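Keltent Stavberg 2 graphics card cooler – my review after a summer of use

5/9/18

I bought the Stavberg 2 in the first days of summer, when my old graphics card began to be so loud that I could hear it through closed headphones. The card itself is still good for the games I play, and with the prices we have seen this year I did not want to replace it. So I looked for an aftermarket cooler, and the choice today is small. Many companies that made these coolers some years ago do not make them anymore. Keltent is one of the few that still has a new model.

What is in the box

The box is bigger than I expected. Inside you get the main heatsink with its heatpipes, two fans already mounted on a plastic shroud, a bag of small aluminum heatsinks for the memory and the power stages, thermal tape, a small tube of thermal paste, an adapter cable for the fan connector on the card, and four sets of screws for different hole distances. There is also a metal bracket which holds the card from the side, so it does not bend in the case.

The manual is a single large sheet, folded many times. The drawings are clear, but the text is very small and in two places the letter of the screw set did not match the letter on the bag. I checked with a ruler and found the correct one. On the Keltent website there is a newer manual where this is corrected, so please download that one before you start.

Installation

I needed one full evening. If you have done this before you will be faster. Removing the old cooler was simple: four screws around the chip, some more on the backplate, and two small fan plugs that you must pull slowly. The old paste was hard like chalk and I cleaned it with alcohol and coffee filters.

The difficult part is the small heatsinks. The thermal tape in the box is not strong. Two of the memory heatsinks fell down when I turned the card over, and one of them I found only the next morning, under the desk. I removed all of them, cleaned the memory again and used thermal glue that I had at home. Be careful with glue, it is permanent, and you will not be able to sell the card with the original cooler again. Better tape from another maker is a safer way if you are not sure.

The main heatsink has good pressure on the chip. The screws have springs and a stop, so you can't tighten them too much. I liked this. With my older Rocha cooler there was no stop and I was always afraid to break the chip.

Size is the other thing you should know before buying. The Stavberg 2 takes the space of almost three slots. In my case (an Erbridge mid tower) it fits, but the lowest SATA ports are now covered, and I had to move my sound card to the last slot. If you have a small case, measure two times. The length was no problem for me, but the height can be: the heatpipes come out over the top of the card, and the side window is close to touching them.

Temperatures and noise

My test is not a laboratory test. I play the same part of the same racing game for 40 minutes, with the side panel closed, and I write down the highest temperature and the fan speed. I did it once with the original cooler, and again after the change, in similar weather.

The new cooler brought the chip temperature down by 19 degrees Celsius. This is a very big difference and I repeated the test to be sure. Part of it comes surely from the fresh paste, as the old one was in bad condition. The power stages are also cooler, but here I can only trust the sensor on the card, and I do not know how exact it is.

The noise is the main reason to buy this product, and here I am happy. On the desktop the fans run at around 500 rpm and I can't hear them, even late in the evening. In games I hear air moving, but there is no whine. Only when I set the fans to full speed by hand do they become unpleasant, and I have never seen the card ask for this by itself.

One of the fans makes a light ticking sound when the computer starts from cold. It goes away after a minute. I wrote to the Keltent support and they offered to send a new fan, without asking for photos or a video, only the receipt. It arrived in October last year for a friend with the first model, after a long wait; for me it was on the way for nine days, and the new fan is silent.

Overclocking

I tried it a little. With the old cooler the card lowered its clock after some minutes, and now it keeps the clock all the time. I could add a small amount on top, but the gain in games was so low that I went back to the standard setting. I would not buy this cooler for overclocking only.

What I do not like

The adapter cable is too short. It reaches, but it is under tension, and I can't route it behind the shroud where it would look better. The tape, as I wrote. The color of the shroud is also a matter of taste – mine is gray with an orange line, and there is no version without the line. And the price is high. For the same money you can sell your old card and be a good part of the way to a newer one with a quiet cooler from the factory.

Who should buy it

If you have a card from the upper class of the last generation, it is loud, and you want to keep it for two years more, I can recommend the Stavberg 2. If your card is a cheap one, I would first try only new paste and a softer fan curve. It costs almost nothing and may be enough for you.

My rating is 8 from 10. I take away one point for the tape and the short cable, and one for the price. In the next weeks I will try the same cooler with two normal case fans in place of the shroud, and I will add the results to this page.

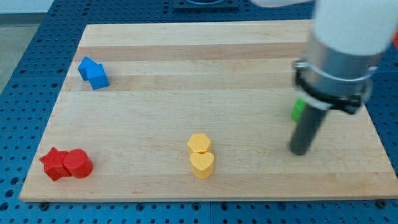 Striped wooden board with two blue blocks on a blue perforated table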